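Home | News | Products | Service | Press | Contact

Reading time: 4 min

PRESS RELEASE
For immediate release

Torvik publishes full setup and care routine for its Zaka board-rework cell

Domitby, 24 October 2026. Torvik today put out the complete maintenance routine for the Zaka cell, the single-arm station it uses to take apart and refit computer motherboards at its Domitby workshop. Free to read. No sign-up. Covers setup after a move, weekly care, and what to do when the gripper starts to drift.

The routine comes out of one cell, not a fleet. Torvik has been running it since February, mostly on server and desktop boards that come in from the Clesau repair depot. 147 boards so far. The notes were kept at the bench by whoever was on shift and have been cleaned up for reading, though not much.

"People kept asking for the settings and we kept sending the same email," said Ylva Halvorsen, service lead at Torvik. "So now it's all in one place. Some of it is ugly. It's what we do."

What's in it

The largest section deals with the gripper. It's a linkage type, and every joint in it is a place for slack to build up. Torvik's routine has the technician check the hex screws on the finger plates first thing Monday, arm parked, power off, same key each time. Start at the pivot, work outward. A paint mark goes on each screw after tightening, and if the mark has moved by the next check the screw comes out, gets cleaned and goes back in with fresh threadlocker. Dont just nip it up and carry on.

Fingertip alignment comes next. Tips closed on a gauge pin, reading taken, opened, closed again. Three readings. If they disagree by more than the figure in the table, the tips are reseated before the cell touches a customer board.

Then cables. Any lead running near the fingers gets traced by hand through the full travel of the wrist, slow speed, one person on the stop button. The cell lost almost an entire shift in its first weeks to a lead that snagged on the linkage at one wrist angle and no other. The check was added the next morning and has stayed.

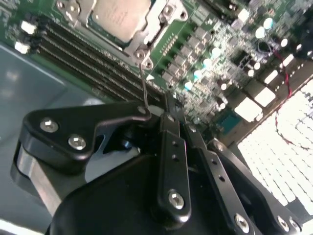
The Zaka gripper over a motherboard, tips between the memory slots and the inductors. Processor in its socket bracket, top.

The wrist camera has a page of its own. Lens wiped at the start of every shift, dry cloth only. Exposure is set against the board and not the chassis, as bright metal and white grilles will wash out and that's fine so long as the socket and the slot latches read clearly. After any knock to the wrist the camera offset is redone from scratch. Takes a while. Torvik advises against reusing the old offset with a small correction, which was tried, and which cost a socket.

Setup after a move

Moving the cell used to mean two days of fiddling. The published order is: level the base, bolt down, warm up the arm on an empty program, gauge pin, camera offset, then a dry run over a scrap board at quarter speed. Scrap board stays in the cell's drawer and is never thrown out, becuase all the reference positions were taught on it. A known processor socket, known memory slots, known corners.

Spare parts are listed at the back. Four items are marked as must-have on the shelf: finger tips, pivot screws, the wrist connector, and the tip pads. Everything else can wait for the mail.

What's not in it

No program code. No cycle times either, Torvik says these depend too much on the board. The section on replacing the wrist bearing is a stub for now, the cell hasn't needed one yet and the company did not want to publish steps it hasn't carried out.

"If someone with the same kind of gripper finds a mistake, write to us," Halvorsen said. "We fixed three already while proofreading. There'll be more."

Availability

The routine can be downloaded from the service pages on the Torvik site, or picked up in print at the Domitby front desk during workshop hours. Print copies are spiral bound so they lie flat at the bench. Updates will be posted as they're made, with changed lines marked in the margin.

About Torvik

Torvik repairs and refits computer hardware for depots and small businesses from its workshop in Domitby. The Zaka cell was designed and built in-house.

Press contact
Ylva Halvorsen, service lead
Torvik, Domitby

Related news
Clesau depot extends board repair agreement with Torvik
Zaka cell: tip pads now available as a spare
Domitby workshop opens second intake counter
How to pack a motherboard for shipping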